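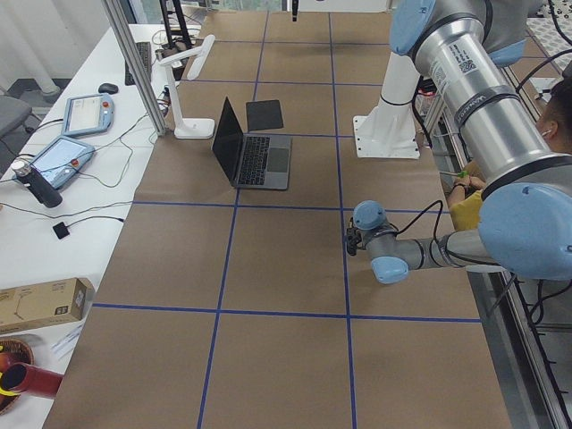
Wann beginnt die Rückrunde für unsere erste Mannschaft?
Der Verband hat noch keinen Termin bestätigt, der Vorstand rechnet mit einem Start erst im September.

Protokoll der Sitzung der Abteilung Fußball, SV Plellent, 8. März 2021

Die Sitzung wurde vom Abteilungsleiter eröffnet. Die Beschlussfähigkeit wurde festgestellt. Das Protokoll der letzten Sitzung wurde ohne Änderung genehmigt.

TOP 1: Spielbetrieb
Das abgebrochene Heimspiel gegen Tekard wird neu angesetzt. Der Trainer berichtete, dass das Spiel in der 19. Minute beim Stand von 0:0 wegen Nebel beendet wurde. Er bat darum, dass man beim Verband wegen der Anstoßzeit nachfragt — am Abend ist die Sicht auf unserem Platz oft schlecht.

TOP 2: Trikots
Das Angebot der Firma Garetti liegt vor. Ein Satz für die Jugend wird bestellt. Die Kosten teilen sich Abteilung und Hauptverein je zu 50 Prozent. Einstimmig angenommen. 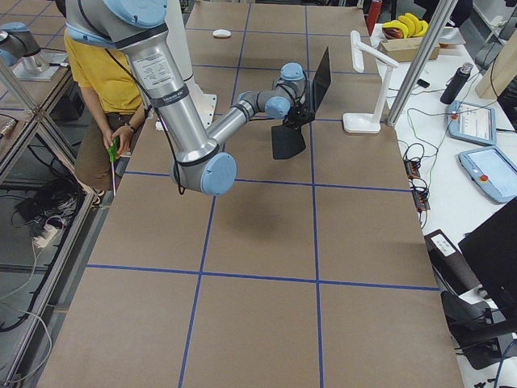
Wer bezahlt die Fahrt zum Turnier um den Mac-Mathúna-Pokal?
Die Abteilung übernimmt den Bus, die Verpflegung bezahlen die Spieler selbst.

TOP 3: Platzordnung
Hunde sind auf dem Nebenplatz weiterhin nicht erlaubt. Ein Antrag, das hintere Tor für den Torwarttrainer freizuhalten, wurde mit 3 Gegenstimmen angenommen.

TOP 4: Verschiedenes
Die Netze vom Kleinfeld sind gerissen und müssen ersetzt werden. Der Jugendleiter holt dafür einen Preis ein. Der Termin für die nächste Sitzung wird per E-Mail mitgeteilt.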